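We use cookies to improve your reading experience. By continuing you accept our cookie policy. Accept Settings
Search this journal Advanced search

4. How residents describe a door that does not close

4.1 Material and setting

The material of this section comes from the request book of Husier, a small repair company which serves the town of Malo and the newer housing area of Flornora. When residents have a problem with something fixed inside the home, they write to the company through a form with one open text field. There is no menu of faults. The company preferred this because an earlier form with a menu gave many wrong entries, and the repairer often arrived with parts that could not be used.

We received 791 requests, all of them written by residents and not by the office. Names, street numbers and telephone numbers were removed before the texts came to us. The requests cover interior doors, cupboard doors, drawers, window catches and worktops. Entrance doors and garage doors are handled by another company in Malo and they do not appear in our material.

The two coders were Rohani Wijaya and Retno Lumenta. Both have read repair requests in an earlier project, but only Wijaya has worked in a repair office. A shared set of 60 requests was coded by both of them first, and the differences were discussed until the coders could agree on the wording of each category. The remaining requests were divided between them. The final scheme has 13 categories, and one request may belong to more than one category. 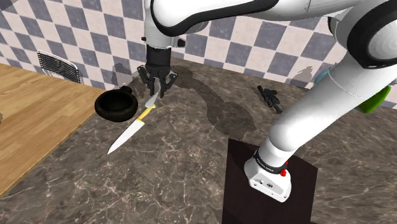

Figure 2. Rendered kitchen with a robotic arm, the gripper over a knife on the counter.

4.2 Symptom words and cause words

We make a difference between symptom words and cause words. A symptom word says what the resident can see, hear or feel: the door sticks, the drawer drops at the front, the catch makes a clicking noise. A cause word says what the resident believes has gone wrong: the hinge is bent, the frame has moved, the screw is stripped. Many requests contain both, and the order in which they come is of interest to us.

When the symptom is given first, the cause that follows is often careful. Residents write "maybe the hinge" or "I think it is the frame". When the cause is given first, the symptom may be missing altogether. A request such as "need new hinge for bathroom door" tells the company what to bring, but it does not tell what is wrong. If the hinge is in good order and the floor covering has lifted, then the visit must be repeated. The office at Husier calls these requests "shopping lists", and we have kept the expression as the name of a category.

Interior doors gave us the most varied language. The verb "stick" is used for at least three different faults. It can mean that the door rubs against the frame at the top corner, that it drags on the floor, or that the latch does not go back into the door. A native reader will probably guess the right meaning from the rest of the sentence, but a part of the residents in Flornora write in English as a second or third language, as we do ourselves, and for them the rest of the sentence does not always help. "The door is sticking and not going" was coded differently by the two coders, and after discussion it was moved to the unclear category.

Cupboard doors are described more simply. The common complaint is that the door hangs low on the handle side. Residents say it "hangs", "droops", "has dropped" or "is falling", and these four were used for the same fault so regularly that we could treat them as equal. The word "falling" needs some care. In some requests the door was really coming off and there was a risk for a child or for an older person. The office reads every request with "falling" on the same day for this reason, and we think it is a good practice.

The name of the manufacturer is seldom useful. Some residents wrote Halvorsen for any concealed hinge, also when the hinge was later found to be from another maker. It seems the word has become a general one in this area, in the way that people use a brand name for adhesive tape. We therefore did not code Halvorsen as information about the part, but as an everyday word for a hinge that cannot be seen when the door is closed.
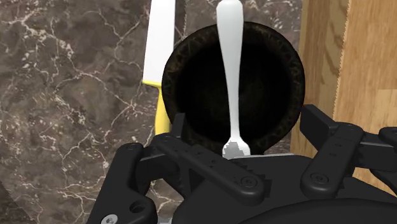 Worktops make a smaller group of requests, and the difficulty in them is of a different kind. The resident usually knows the right word, which is "crack", but is not certain that there is one. Laminate and painted wood cause little trouble here, as a line on a plain surface is easy to notice and easy to describe. Patterned stone is harder. In a dark grayish-brown marble with thin pale veins that branch and run in irregular diagonals, like the one behind the knife with the yellow handle, a fine crack could follow a vein for a long way before anybody would call it a crack. Residents with such a surface wrote about touch more often than about sight. They say that a fingernail catches, that a cloth leaves threads, or that the line "was not there before". We coded the first two as symptoms and the last one as a comparison in time.

Comparisons in time deserve a short remark also for doors. Expressions like "since the rain" or "after the painter" do not name a cause directly, but the repairer can work with them. A door that began to rub after a wet period is first checked for swelling, and planing is delayed until the wood is dry again. A door that began to rub after painting is checked for paint on the hinge side. In February the company received several requests of the first type from the same row of houses in Flornora, and the office could see only from these small expressions that they belonged together.

4.3 What the repairer asks on the telephone

After a request is received, the office may call the resident. We could not record these calls, but Husier gave us the notes that the office writes during them. The notes are short and partly in the office's own abbreviations, so we use them with caution.

The most frequent question is where the gap is. A closed door shows a gap on each side, and if the gap is wide at the top on the latch side and narrow at the bottom, then the upper hinge is suspected. Residents can answer this question well, even when their written request was coded as unclear. The second question is whether the door closes when it is lifted a little by the handle. The third is whether any screw can be turned by hand. In the notes we find no case in which the resident refused to try.

Wijaya has pointed out that the questions are always asked in the same order, from looking to lifting to touching, and that the last step is left out if the caller sounds unsure. Lumenta is more doubtful, and reads the order as simply following the office's printed sheet. The notes cannot settle this matter.

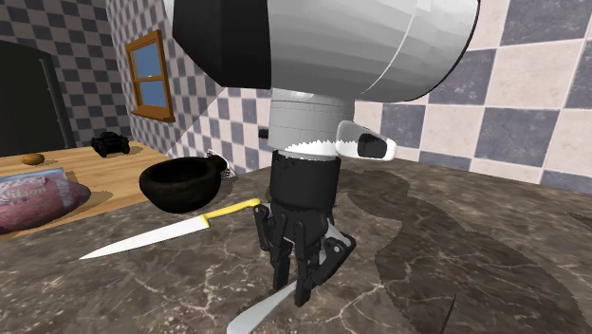 A question which the office does not ask, but which we believe would be helpful, is whether the door has been adjusted before. Concealed hinges have screws for moving the door sideways, up and down, and in depth. Residents who have turned these screws themselves do not mention it in the first request. It is mentioned in the notes from the second call, often with some embarrassment. If the depth screw has been turned instead of the sideways screw, the door may look straight but will not stay shut, and the written complaint is then about the catch.

4.4 Limits of the material

The requests were collected over 90 days, and a longer period would be needed to say anything firm about the seasons. Tenants and owners are not separated in the material. This is a weakness, for we suspect that tenants write more about symptoms and owners write more about parts, but the form does not ask who is responsible for the home.

We also have no texts from residents who telephoned directly. According to the office these are mainly older people in the centre of Malo, where the doors are also older and the hinges are of the visible type. The words "pin" and "knuckle", which belong to visible hinges, are almost absent from our material, and this should not be read as a sign that the residents do not know them.

The coding scheme was closed on December 29, 2025, and later changes to the request form are not considered. The list of categories with one sample request for each is given in Appendix B.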